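材料表面学概論 配布資料 第8回
平滑面の光沢と拭き取り清掃
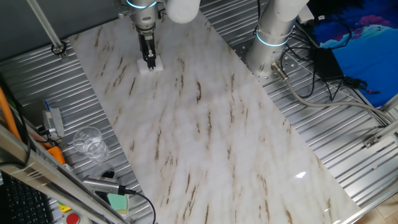 図1 大理石柄の光沢板。右下寄りに照明の映り込みがある。

1. 今回の範囲

前回は表面粗さの定義と測定を扱った。今回は粗さと光沢の関係、および清掃による光沢の変化を扱う。床材、天板、壁パネルなど屋内で使う平滑面を対象とし、屋外の塗装面は第11回に回す。粗さの記号は前回の資料に従う。

2. 正反射と拡散反射

面に入射した光は、表面で反射する成分と内部に入る成分に分かれる。表面反射のうち、入射角と等しい角度で出るものが正反射、それ以外の方向に散るものが拡散反射である。内部に入った光の一部は散乱を受けて再び外に出る。柄や色として見えるのは主にこの成分で、見る角度を変えてもあまり変わらない。光源の像は正反射成分によるので、観察位置を動かすと板の上を移動する。

表面反射の割合は屈折率と入射角で決まる。屈折率1.5の透明樹脂に空気側から垂直に入射した場合、反射率はフレネルの式より

R = ((n − 1)/(n + 1))^2 = (0.5/2.5)^2 = 0.04

となり、4パーセントである。入射角が大きくなると反射率は上がり、90度に近づくと1に近づく。低い位置から床を見ると窓がよく映るのはこのためである。

3. 粗さの影響

面に凹凸があると、隣り合う点で反射した光に光路差が生じる。凹凸の高さをh、入射角をθとすると光路差は

Δ = 2h cosθ

である。Δが波長λに比べて十分小さければ面は光学的に平滑とみなせる。レイリーの基準ではΔ < λ/4、すなわち

h < λ/(8 cosθ)

を目安とする。λ = 550 nm、θ = 0では h < 69 nm となる。同じ面でもθが大きいほど条件は緩くなり、正面からは曇って見える面が斜めからは光って見える。

注意:この基準は高さ方向だけを見ている。凹凸の横方向の間隔が長い場合、光沢値は高いまま映り込みの輪郭がゆがむ。いわゆるゆず肌である。光沢値と写像性を別に測るのはそのためで、試験ではこの区別をよく取り違える。

4. 光沢度の測定

鏡面光沢度は規定の角度で光を入れ、正反射方向の受光量を基準面と比較した値である。基準面は屈折率1.567のガラスで、これを100とする。角度は20度、60度、85度がよく使われる。

60度:一般用。まずこの角度で測る。
20度:60度での値が70を超える高光沢面に用いる。
85度:60度での値が10未満の低光沢面に用いる。

測定前に試料を乾いた布で拭き、標準板で校正する。柄のある板では濃色部と淡色部を分けて測り、記録にも分けて書く。内部からの散乱光がわずかに受光部に入り、淡色部の値が高めに出ることがある。方向性のある研磨目が残る面では、測定器を90度回して再度測る。

実習では光沢計Skasero、標準板Brendenを使う。Brendenは端を持ち、測定面に指を触れないこと。

5. 汚れの分類

屋内の平滑面に付く汚れは、除去の方法から次のように分ける。

粒子汚れ:土砂、繊維くず、粉じん。乾いた状態で除去できる。硬い粒子は拭き取り時に傷の原因になる。
油性汚れ:皮脂、調理油。薄膜になると正反射光の分布を広げ、曇りとして見える。界面活性剤で除去する。
水溶性汚れ:糖類、食塩。水で除去できるが、乾燥すると輪状に残る。
無機析出物:水道水中のカルシウム塩など。樹脂面では希薄な酸で溶かす。炭酸カルシウムを主成分とする天然大理石に酸は使えない。

大理石柄の化粧面と天然大理石は外観だけでは判別しにくいことがある。材質が不明の面では酸性洗剤を使わず、図面または仕様書で確認する。

6. 拭き取りの力学

布で拭くとき、粒子には布からの垂直荷重と接線力がかかる。粒子が面に押し込まれる深さは、粒子の硬さ、荷重、面の硬さによる。石英のモース硬度は7、方解石は3であり、石英を含む砂を挟んだまま天然大理石を拭けば引っかき傷がつく。樹脂面も同様である。

したがって手順は次の順になる。

(1) 乾式で粒子を除く。
(2) 湿式で油性および水溶性の汚れを除く。
(3) 清水で洗剤分を拭き取る。
(4) 乾いた布で水分を取る。

(3)を省くと界面活性剤が残り、乾燥後に曇りとなる。中性洗剤Gideyを使う場合の標準希釈は水4000 mLに対し原液8 mL、すなわち500倍である。濃度を上げても除去率はあまり伸びず、残留量だけが増える。臨界ミセル濃度を超えると表面張力がほぼ一定になることと合わせて理解しておく。

7. 微細傷と光沢低下

清掃を繰り返した面では、深さが数十から数百nmの傷が重なっていく。一本ごとには見えなくても、点光源の周囲に同心円状の輝線が現れる。傷の向きは不規則だが、光源と観察者の位置に対して特定の向きをもつ傷だけが光を返すので、円状に並んで見える。

光沢低下率は次式で表す。

D = (G0 − G)/G0 × 100

G0は初期値、Gは清掃後の値である。G0 = 80、G = 60ならD = 25パーセントとなる。同じDでも、汚れの残留によるものと傷によるものがある。再洗浄して値が戻る分は残留、戻らない分は傷とみなす。

8. 実習の要領

試料は樹脂化粧板Trernumを25 mm幅に切ったもので、2名で1組とする。各組で初期値を測り、乾拭きのみ、湿拭きのみ、手順(1)から(4)の三条件で処理した後、20度と60度で再測定する。布は条件ごとに替える。押し付け荷重はおもりで一定にし、手で加減しない。

報告書には測定角度、校正の時刻、室温、布の種類を必ず記す。平均値だけの報告は受理しない。

9. 演習

問1 屈折率1.6の樹脂について、垂直入射での反射率を求めよ。
問2 λ = 550 nm、θ = 60度のとき、レイリーの基準を満たすhの上限を求めよ。
問3 初期光沢度90の面が清掃後に72となり、再洗浄で81に戻った。残留による低下と傷による低下を、それぞれ初期値に対する割合で示せ。
問4 Gideyを500倍に希釈した液を2 L作る。必要な原液量を求めよ。

解答は次回の冒頭で配布する。問2は角度の入れ方に注意すること。

次回:撥水処理と接触角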